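4.2 Writing on a small whiteboard

The writing task was tested with the Furtună policy, trained on 32 demonstrations and fine-tuned for 3000 steps. In each of the 20 trials the board was placed by hand, so its angle to the arms is not constant. We did not remove the cloth items from the table, as they belong to the clutter condition of Section 3.

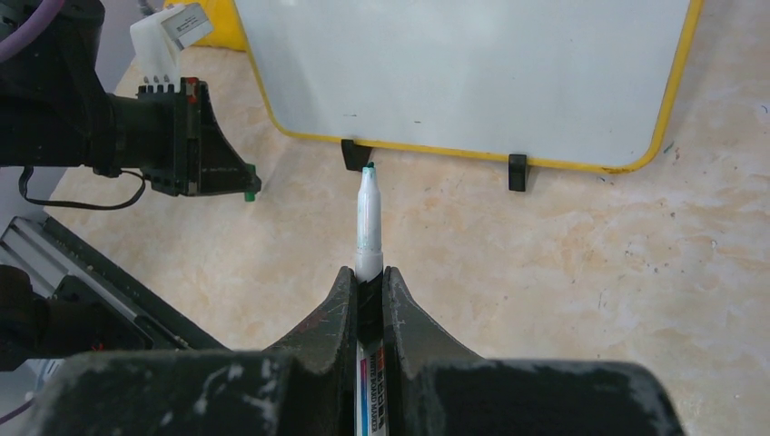
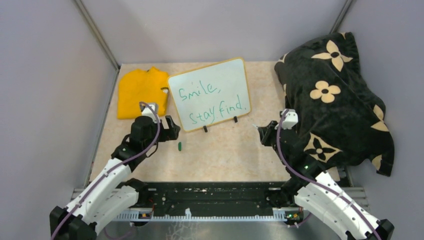 Figure 5. Writing task, wrist view (first) with the marker held between the fingers, and fixed view (second) with green handwriting on the board.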